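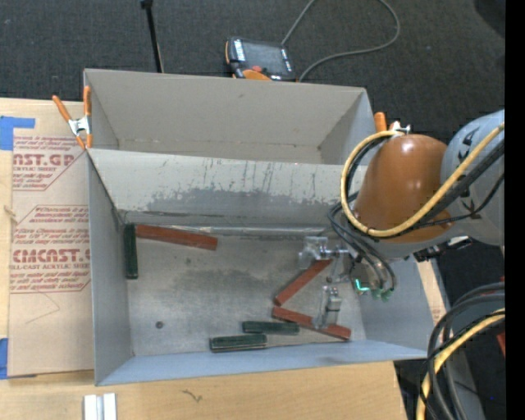

Words by Elsa Sjöberg
February 20, 2021

My grandmother kept her buttons in a biscuit tin, sorted by colour, and on wet afternoons she would tip the whole lot onto the rug and let us put them back. I must have done it a hundred times. I can still feel the particular satisfaction of the last green one going in with the other greens, and the small sorrow when it was over and there was nothing for it but to ask if she'd tip them out again.

I thought of that tin in December, when my neighbour Ulla Dalen invited me over to help clear out her late husband's shed. Ulla is 50 metres up the hill from us in Visden, and I had been in her kitchen more times than I could say, but never in the shed. It was enormous! There were jars of screws nailed by their lids to the underside of every shelf, and coils of twine, and drawers labelled in pencil so faint you had to tilt them to the window. One said "short, useful". Another, just beneath it, said "short".

We meant to be done by lunch. By lunch we had finished one drawer, drunk a pot of tea and had a long talk about whether a hinge without its pair is still a hinge. (Ulla says yes. I am coming around.)

There is a kind of tidying that wants everything gone by nightfall, and I've done my share of it, usually in a temper and usually before visitors. The slow sort is a different animal. You pick a thing up, you remember where it came from, you put it with its cousins, and somewhere along the way your shoulders come down from around your ears.

Shamim Sandhu, who taught my two boys in primary school and now runs the Saturday craft table at the Plevora hall, has been watching children do this for years. "Give them a box of odds and ends and they'll sort before they build," she told me over the phone. "Colour first, nearly always. Then size, and then some system of their own that you'd be a fool to interrupt." One little girl, she said, spent a whole morning dividing pegs into the ones that were friends and the ones that weren't speaking.

Grown-ups have their own systems, of course. My brother-in-law Tormod keeps 700 records in the order he bought them, so that finding anything means remembering which flat he was living in at the time. I used to think this was madness. Then he played me the whole of one winter, one side after another, and I went home and looked at my alphabetical bookshelves with real disappointment.

Ulla and I are still going. We do an hour or two when the weather's poor, with the door propped open and the dog asleep across the step. We've reached the drawer marked "short", and so far neither of us can see how it differs from the other one.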